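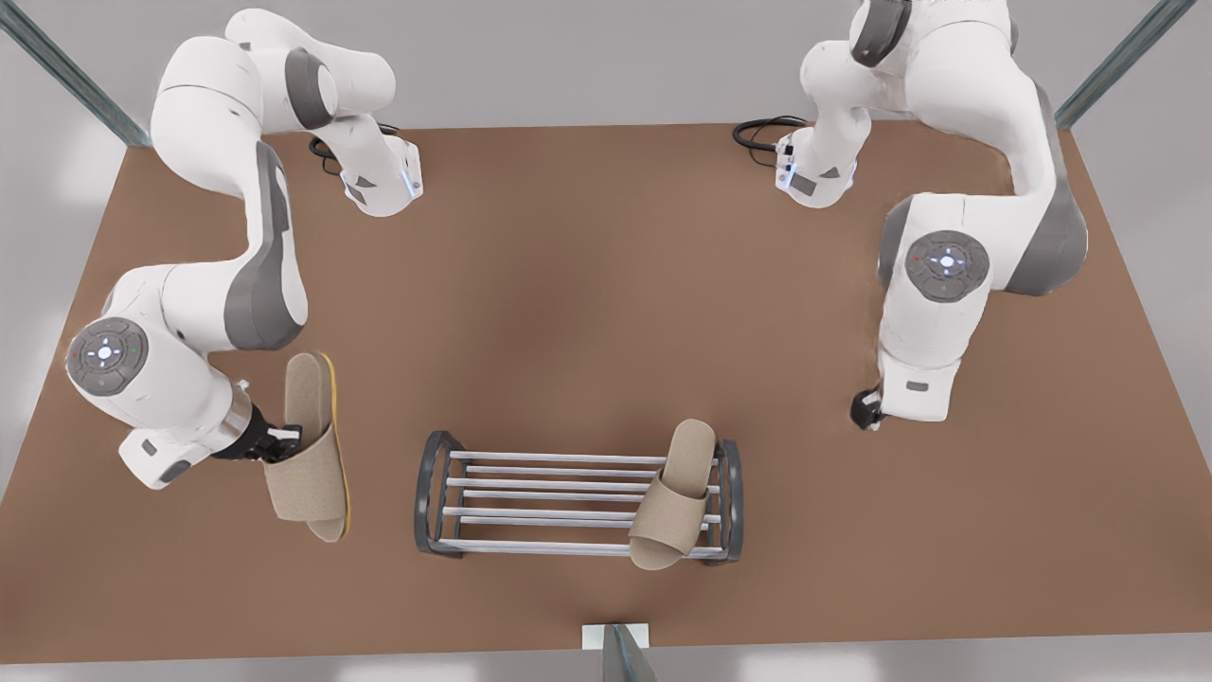
The slipper task in simulation, with one slipper on the rack and the other in the right gripper.

Planning for two arms at once
Reading time: 2 min

The planning software at Oralov used to treat its two arms as separate robots sharing a table. "Each one asked the other for permission before it moved," says the engineer who rewrote it. "You'd get long pauses, and now and then both would wait for ever."

The new version, called Clustwood, plans both arms as a single system. It samples 400 candidate paths, throws out any that bring the links too close together, and smooths what is left. Most plans come back in under 200 milliseconds.

Shoe racks have been a useful test. "The rods are thin and there are gaps between them. If your collision model fills the gaps in, the planner thinks it's a solid shelf, and it lets go too high."

Every change is run through 500 simulated episodes overnight before it is merged. Soft items are still the weak spot — the simulator treats a slipper as stiffer than it should. "I'd like to fix that in May. The contact settings are a mess, and I wrote most of them."

Comments (3)

hnatiuk: Do you replan during the grasp, or only between stages?

grudton_dev: We had the same deadlock with separate planners. A timeout hid it for a year.

rackmount: Any plans to release the collision checker?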